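4.2 What sellers say when a show gets optioned

I went into this part of the study thinking price would be the whole story. A comic gets optioned, the first appearance jumps, everybody lists their copies, the end. Then I started reading the listings and got hooked on the wording instead (my notes from March are mostly exclamation marks).

For this section I stuck with 1,739 closed auction listings for back issues of Luvivness, the small-press horror series that Ekberg put out in a print run nobody thought was worth bagging. I threw out lots where the Luvivness issue was buried in a mixed box - you can't tell what the buyer was paying for. I also dropped anything without a readable title line, and I merged relists from the same seller, so one stubborn guy with one overpriced copy doesn't show up again and again.

Masaru Matsuda's earlier work sorted comic listings by grade claim. I borrowed his scheme and then messed with it a little. He has 8 wording types, but three of them only make sense for slabbed books, and hardly any of mine were slabbed. What I kept was the stuff about hype: "key," "first app," "optioned," "hot," and my personal favorite, "before it blows up." I read every title twice, once in the morning and once after 9 p.m., and where my two readings disagreed I went with the more boring label.

The word "optioned" shows up early and then fades, even while asking prices stay high. "First app" does the reverse. My guess is that sellers copy each other, and a term that felt like inside news starts to feel stale once it's in every title. I can't prove that from titles alone, and I'd love for somebody to interview sellers about it!

One wrinkle is the preview story. Luvivness has a short lead-in piece that ran in the Amato anthology before issue 1, and collectors fight over whether it counts as the true first appearance. Of the sellers who listed the anthology, 13 called it a first appearance and 3 called it a cameo in the same title line as "first." I coded those as mixed. The anthology also has several covers, and I treated them as one book here. Section 5 splits them up.
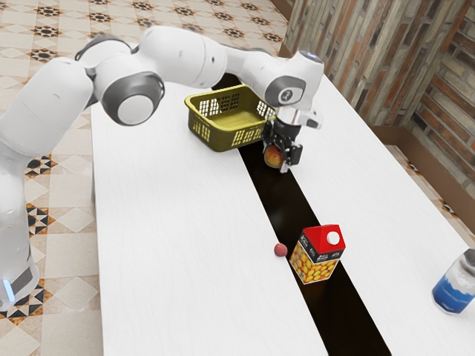 Figure 3. Rendered view of a robot arm holding a peach over a white table.

The asking prices come from the Dinance price guide, which records what sellers wanted and leaves out shipping. Best-offer sales are a headache, as the guide keeps the original ask. I left those in for the wording counts and took them out of anything involving dollars.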